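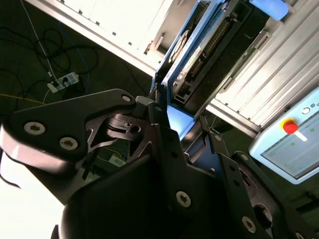
How We Look After the Cell

About Us > The Shop > Cell Care

3 min read

Tolline sets up and maintains small automation cells for machine shops and school labs. Leen Nasrallah and Chia-hao Shih started the company, and we still work out of the same building. There are 17 of us now.

Our own cell gets the same care we sell. Anas Salameh is in charge of it. Before each shift he puts a hex key on the gripper screws and moves the fingers through their full travel by hand. If a screw turns, he cleans the threads, puts on fresh threadlocker and writes it in the log. The linkage is wiped down and checked for play.

The emergency stop on the control panel is tested next. The arm does not run until it has been pressed, released and reset.

Every 900 hours the gripper comes off the wrist. Najwa Khalaf strips it on the bench, replaces worn pins and sets the finger alignment again. The job takes two people, one on the bench and one checking the cables and plugs at the floor. We teach the arm its home position again before it goes back to work.

New customers spend a day at our cell before we install theirs. Colleen Charbonneau sets up visits and keeps the service calendar. Call the front office and ask for her.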